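The long dry edge of Skerholm Park

Most people who use Skerholm Park come in by the south gate, walk to the café and walk back again. The eastern side gets fewer visitors. It has no flower beds and no playground, and the lawn there gave up years ago. What it does have is sand, rough grass, a good number of trees and one of the more pleasant dirt paths within reach of the town.

The park was laid out on old grazing land that belonged to the Denura estate. The soil is thin and drains fast, and the first planting plan took no notice of that. Turf was put down over the whole of the eastern side and watered by hose through two summers. When the hoses were taken away the turf went with them, and wild grasses moved in from the field margins.

Ingegerd Haugland has looked after the trees here for the past 4 years. Her predecessor left her a hand-drawn map with 193 trees marked on it, a few of them already gone by the time she took over.

"The map is wrong in places but I still use it," she says. "He wrote down which ones dropped branches in a gale, and he wrote down where the ground goes soft in winter. You don't get that from a spreadsheet."

Her policy on the eastern side is to leave the grass alone for as long as possible. It is cut once a year, late, and the cuttings are raked off so that they don't feed the soil. The low banks are never mown at all. They were made from spoil when the drains were dug and were supposed to be levelled afterwards. By the time anyone had the money to do it, the grass on them was thick and there were larks using it. 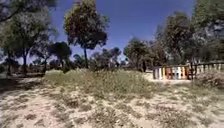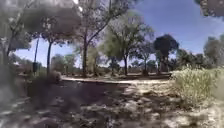
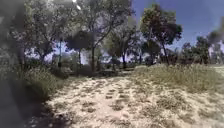 Trees, sun and dry ground on the eastern side.

SKERHOLM, July

By mid-morning the shade is the thing that decides where you walk. Regulars keep to the trees on the way out and save the open stretches for the way home, or do the whole loop before nine. The loop is 3000 metres if you go right round by the boundary fence, and there is a shorter way back by the pump house for anyone who has had enough.

The path itself has never been surfaced. A proposal to lay tarmac came up when the cycle route was being planned, and the cycle route went down the other side of the railway instead. Loose sand is slow going with a pushchair. Runners like it, though they complain about it, and after a wet spell it packs down firm enough for a bicycle.

Hatsue Chiba has walked it most mornings since she retired from the Nishimura paper works. She draws the trees, one to a page, in pencil, and is on her ninth sketchbook.

"In spring everybody goes to see the cherries by the café," she says. "I go as well. But a cherry looks like every other cherry. Out here you can see how each tree has grown, where it lost a limb and which way it leaned afterwards. There's room round them."

She starts with the trunk and the main forks and only puts the leaves in if she has time. The thin-crowned trees are the easiest to draw, she says, and the dense dark ones are hopeless before October. She has given a few of her drawings to the park office, where they hang in the corridor next to the fire notices.

Dry summers are the main worry. Older trees with deep roots have coped so far. Young ones planted in the sand need water for their first few years, up to 2 cans each in the evening during a hot spell, and Haugland has stopped planting anything in spring. New trees now go in during November, small, with a ring of bark chips at the foot and a short stake that comes out after the second winter. Losses have dropped since she made the change. She buys from the Serkent nursery on the coast, where the stock is grown in poor ground and doesn't get a shock when it arrives.

Fire is the other concern. Barbecues are banned east of the pump house from May onwards, and signs at both ends of the path say so. There was a small grass fire near the fence a few summers back, put out before it reached the trees, and the patch greened over by the following May.

Getting there: the east gate is on Denura Lane, ten minutes on foot from the station. There is free parking for a handful of cars on the verge. The gate is unlocked at six in the morning and shut at dusk. Dogs are welcome but must be on a lead near the banks until the end of August. There is no tap on the eastern side, so fill a bottle at the café or bring one with you.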